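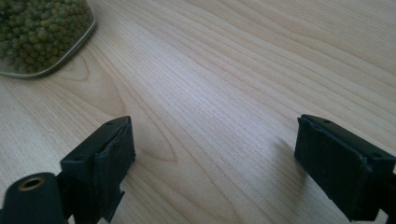 The owner of Grarkach, a dry goods shop that sells 60 kinds of bean, pea and lentil by weight, does not think much of the way the rest of us keep our cupboards.

"People come in and tell me they've got a system," she says. "The system is a bag with a peg on it."

She has been at it for 11 years, the first two of them from a market stall, and she has firm views on tubs. See-through is best. Round corners are better than sharp ones, where things lodge and stay until you move house. Lids divide her customers more than politics does.

"A flip-top is fine if you cook for one or two. You open it, you pour, you shut it. Screw lids are for people who enjoy a struggle." She sells both -- she is wry about this, but not so wry that she'd turn the money down.

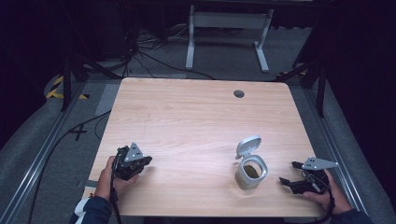 A small white tub with its flip-top lid open.

Mung beans are her quiet favourite. She cooks them with ginger and too much salt, and says they forgive you for forgetting to soak them, "unlike chickpeas, which hold a grudge". Her standard bag is 545 grams, a weight she inherited from the stall's old scoop and has never had the heart to round down.

And at home? There is a pause.

"At home I've got a drawer," she says. "There's a bag in it from before the shop opened. I think it's barley."

Does it have a peg on it?

"It has two."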